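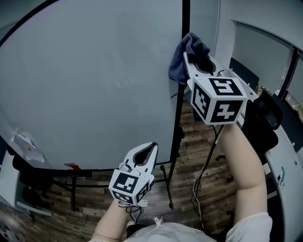 The Kakadwood Number

The index came out Fri 20 September, and by nine the sales floor at Mellgate had decided it was good news.

Used pickups were down five percent at auction. Cheaper stock, the manager said, so fatter margins. I had heard the same man in March explain that rising prices meant fatter margins.

I bought for the lot. Of our 238 trucks, most had been paid for at the old price. I mentioned this. He said the Kakadwood people expected a rebound of up to 11 percent by spring. Kakadwood sold the index, and also, I noticed, the subscription that warned you about the index.

At noon a Tenik came in on trade, clean, one owner. I offered $2,000 under book. The owner had the report open on her phone.

"It says they're coming back," she said.

"Then you should keep it," I told her.

She thought about it, and held out the keys.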